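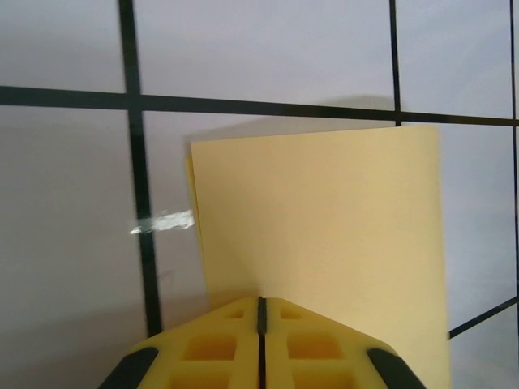 Filippos thinks we should stop resetting by hand before we collect anything else, and he has said so twice since breakfast. His argument is that whoever sets the card down gets neater as the day wears on, so the policy ends up learning our habits along with the task. He may be right. He is also the one who isn't doing the resetting.

Home | Notebook | Protocols | Bench rota | Log in

Wednesday
Entered by Yamuna Chettiar
Clanddale bench 2, folded card, wrist view only

Aim for the day: find out whether the wrist camera alone is enough to get the yellow gripper lined up on a standing card, or whether we go crawling back to the overhead view. Kirberg method as before: guess the card's heading from the top edge, compare with the grid lines, correct, close. On paper it is a tidy idea. The paper in question has never had to stand up by itself.

Set A, card square to the grid: 19 tries, 17 good grasps. I was pleased for the length of a cup of tea.

Set B, card turned by hand to whatever angle took my fancy: 77 tries, and I am not writing the success rate down until Lavanya has checked my labels, as I changed my mind halfway through about what counts as a grasp. (A card picked up by its flap is a grasp. A card pushed along the table with great confidence is not. I had been generous.)

What goes wrong, as far as I can tell from the logs:

The edge finder prefers a thick black line to a pale yellow card edge, and who can blame it. When the top of the card runs close to a grid line it takes the line and reports high confidence. It is never so sure of itself as when it is wrong.

Pale yellow card, bright yellow gripper. The colour mask was tuned on the blue card and treats the two as family. Aishwarya asked who chose the card. I said it was what was in the cupboard.

The shadow pulls the top edge estimate outwards. Small error, but always in the same direction, so it ought to be fixable.

Tried masking out the gripper with a fixed outline. Helped at once, ten minutes' work, should have been done in October. Reran the stored 577 stills with the mask on and the heading error came down in most of them. Plots are in the Fotov folder, axes labelled for a change.

Not tried: taking the grid out of the estimate altogether. Lies wants this. I want it too, but the grid is how we score the thing, so we'd need another way to get the true heading first.

To do
- Lavanya: relabel set B, be harsh
- me: random angles from a list, card placed to the list and not to my taste (Filippos, this is as near as you get)
- ask Krishnan for card in another colour, any other colour
- white tape by the left line: leave it until set B is rerun, then decide

Left the arm parked at twenty to six.

3 comments | 0 shares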